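Chapter 4
Cups, Mugs, and Tumblers

In this chapter
Parts of a drinking cup
Why most cups are wider at the top
Surface and grip
Choosing cups for a shared kitchen

Key terms: rim, wall, base, taper, rib, nesting

A cup is one of the first things a household buys and one of the last it thinks about. It is filled, carried, emptied, washed, and put away several times a day, often by people who are doing something else at the same time. Small differences in shape decide how well it stands up to this.

When the school kitchen at Endesska was refitted, its manager, Mared Hughes, had 386 cups to sort. They had been bought over many years from different suppliers. She set aside 78 that were chipped or cracked and 44 that would not stack with anything else. The rest went back on the shelves by shape, and the kitchen stopped buying cups one box at a time. We will return to her shelf plan at the end of the chapter.

4.1 The Parts of a Cup

Every cup has a rim, a wall, and a base. A mug adds a handle. A tumbler has no handle and is held by the wall.

The rim touches the mouth, so it should be smooth all the way around. A thin rim pours and drinks cleanly but chips easily if the cup is glass or china. A thick, rounded rim takes more knocks and is common on cups meant for children.

The base carries the weight of the drink. A wide base is hard to tip over. A narrow one takes up less room on a tray but needs a level surface.

4.2 Taper

A wall that narrows from rim to base is said to taper. Tapered cups can be nested, meaning that one sits partly inside the next. Straight-sided cups usually cannot, and they need more shelf space for the same number of drinks. If the taper is very slight, nested cups may stick together, especially when put away wet. 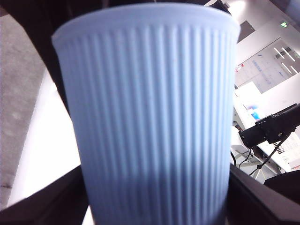 Figure 4.1 A ribbed cup with a rounded rim and a slight taper. Photo: Levente Antal

4.3 Surface and Grip

A tumbler's wall may be plain or textured. Ribs are narrow raised lines. On the cup in Figure 4.1 they are vertical and closely spaced, and they begin just below the rim, which is left smooth. Ribs give the fingers something to press against. They also give dried milk and juice a place to collect, so a ribbed cup should be washed with a brush that reaches between the lines.

Before You Read On

Take two cups from your own kitchen, one tapered and one straight. Measure each across the rim and across the base, and write down both numbers. You will use them in Section 4.4 to work out how many of each cup fit on a shelf.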